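4.2 Student task: picture retrieval in simulation

The course project asked student teams to write a controller that moves a simulated arm to a picture on the floor of a room and lines up a two-finger gripper for a grasp. Each team worked in Gavden, the simulator used in our spring labs, and had 40 practice runs before grading. Teams received the view from the gripper and the joint angles, but no map of the room. 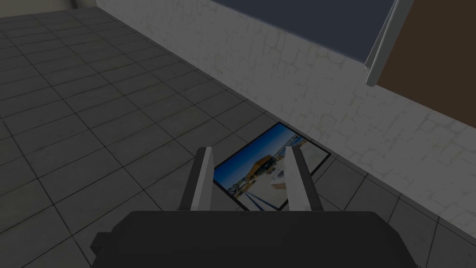
Siiri Kiiskinen objected in the project forum that a flat target was too hard for a first assignment, and that a block would have let teams spend their time on planning. We kept the flat target because later tasks depend on judging the angle of approach.

Most teams began by finding the corners of the picture and steering toward their center. This was simple to code, but it gave poor estimates when a finger covered part of the target. Two teams fitted the visible border lines and extended them past the hidden part.
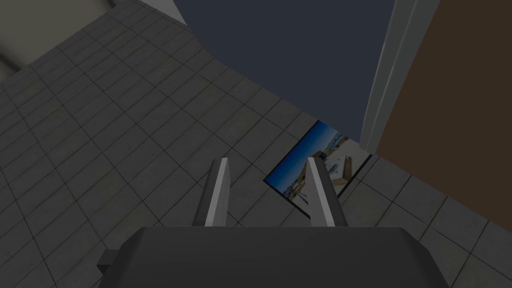 The second approach took longer to tune. The team led by Hưng Bạch logged about 600 approach attempts in June and tested changes to one setting at a time. Their notes were later shared with the other groups.

Wrist orientation was the other common source of trouble. With the gripper turned up toward the walls, the target is out of view and the controller has nothing to correct against. Teams were therefore asked to add a search routine that begins from any starting pose. 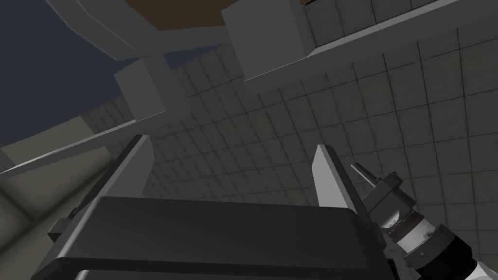 Figure 3. Gripper views from the course task: two with the picture on the floor in view, one with the gripper facing upward.

4.3 Grading

Each controller was run from nine starting poses, with the same time limit for all teams. Benedicta Asante and Volodymyr Bilyk scored the runs separately, then met to settle differences.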